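Section 3: Setting Up Your League's Scoring and Draft

Read this section before you invite anybody. Most scoring complaints in Jarkamura leagues go back to a box the commissioner left at its default, and the defaults were not chosen with your league in mind. Changing them after the draft is possible, but expect an argument.

3.1 Choosing a scoring type

1. Open League Office and select Scoring.
2. Pick Categories or Points. Head-to-head and season-long play are set on a separate screen (see 3.4).
3. If you picked Points, load a template. The two supplied are Sodham and Jorkville.
4. Check every value in the template against your own rules, line by line.

Note: The Sodham template is labeled "Balanced." We would not take the label at face value. It pays starting pitchers for every out and takes very little back for walks, so a mediocre starter with a full workload can outscore a good one who misses a few turns. Jorkville goes the other way and leans on home runs. Neither has been tested against the way your managers play.

Caution: Switching between Categories and Points erases any custom values. There is no undo, and the confirmation box is easy to click through.

3.2 Roster limits

1. Set the number of teams. The default is 12.
2. Set active and bench slots separately.
3. Decide whether injured players use a bench slot or a reserved one.
4. Turn position eligibility to Strict or Loose. Loose lets a player qualify anywhere he appeared last season, even for one inning.
5. Save, then reload the page and make sure the numbers held.

Step 5 may look fussy. Do it anyway. A roster page left open in a second tab will overwrite your changes with the old ones.

Note: Plenty of guides tell new leagues to choose Loose because it is "more fun." It is certainly more generous to the manager who spends all day looking for loopholes. If your league has one of those, you already know who it is.

3.3 Innings and move caps

1. Enter a season cap for innings, if you want one. Leave it blank for no cap.
2. Enter a limit on weekly adds. We suggest 3.
3. Choose what happens when a team reaches the cap: Stop Scoring or Warn Only.
4. Set the waiver period in hours. The longest allowed is 72.

Caution: Warn Only does what it says and nothing more. The team keeps collecting stats. If you want a cap that works as a cap, choose Stop Scoring.

Note: The Projected Innings meter assumes that every healthy pitcher keeps his current pace. Pitchers rarely oblige. Treat the meter as a rough guide in the first half and check the raw totals yourself in the second.
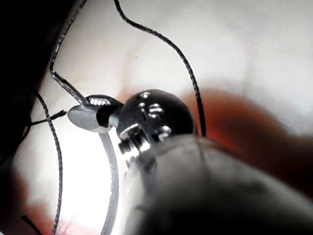
3.4 Schedule and playoffs

1. Select Head-to-Head or Season-Long.
2. For Head-to-Head, choose how many teams reach the playoffs.
3. Set the final week. Avoid the last one before October, when contending clubs rest their regulars and the rest try out rookies.
4. Pick a tiebreaker. The default, Bench Points, rewards managers for leaving good players out of the lineup, and we have yet to hear a sensible defense of it.

3.5 Auction draft

1. Set the budget per team. The default is 600 credits.
2. Set the bid clock. Short clocks favor managers with fast connections.
3. Choose a source for suggested prices: Flat, Last Season, or Abou Zeid.
4. Run a mock auction with at least two real people in the room.

The Abou Zeid prices come from a projection formula that updates each morning during spring training. They look precise, down to the single credit. That precision should not impress you. The formula knows nothing about your roster sizes or your keepers, and it prices closers as though every one of them will hold the job all year.

Caution: Once the first bid is placed, the budget locks for every team. To change it you must cancel the draft and start over, and all nominations are lost.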